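How to bring a two-arm robot cell to a sorting and packing table without losing your people

This guide is for team leaders in small warehouses and returns departments. I wrote it after we changed four tables at our site in Grellton, where we check and repack returned gift goods. We use the Catisov software for the jobs, but most of the steps are the same with any system.

Before you start

You need one table which you can take out of normal production for 18 working days. Do not choose your busiest table. Choose one with mixed small goods, so that you see the difficult cases early. You also need two people from the packing team who will stay with the cell during the whole period. Ask who wants to do it. We first made the mistake to choose by ourselves, and one of the two was unhappy from the first morning.

Step 1. Write down the job as it is done now

Sit next to the packer for one full shift and write every movement, also the ones that are not in the work instruction. Our instruction said "put the small parts in the box". The packers in fact turned every clasp to the same side, and they put rings away last. None of this was on paper. If you skip this step, the robot will learn a job that does not exist.

Step 2. Divide the job into robot work and person work

Make two columns. In ours, the robot takes picking up, placing into a compartment and closing a lid. The person keeps the decision if an item can be sold again, and everything with damage or missing parts. Show the columns to the whole team before anything is installed, and leave them on the wall for a week. We received good corrections in this way, most of them from the evening shift.

Step 3. Teach with the real goods

Do not use test blocks. Thin metal items behave very differently from blocks, and a gripper which holds a block well can still lose a ring. Start with few items on the table and a plain surface under them. In our plan each item type gets 30 demonstrations before we try it alone. The packer guides, the technician only saves the files.

Step 4. Prepare the table

For jewelry goods we open the storage box in the middle, within reach of both arms. Trays which belong to the set go flat on the table beside it. Keychains and rings are laid separately, with free space for the fingers of the gripper.
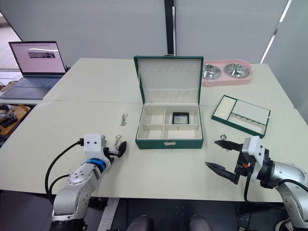 Keep the same layout for one week before you change it. When you must change something, change one thing and write it in the shift book.

Step 5. Change the roles on paper too

The person at the cell is no longer paid by packed pieces. At our site this was the hardest discussion, because the old bonus began at 1000 pieces per week and nobody could reach it while teaching. We moved the cell workers to a fixed supplement. Do this before the first day, not after the first payslip.

Step 6. Decide who can stop it

Everyone can. Write this down and repeat it at the start of the shift. The supplier, Van Hecke in our case, will show the stop button one time at the handover, but the Saturday team was not present there. Plan a second training for them.

Common problems

The packers correct the robot by hand all the time. Usually the teaching was too short for this item. Go back to step 3.

The cell is slow and people make comments. Put the slow items back to the manual table until the teaching is better.

The shift book stays empty. Give ten minutes at the end of the shift for it, inside the paid time.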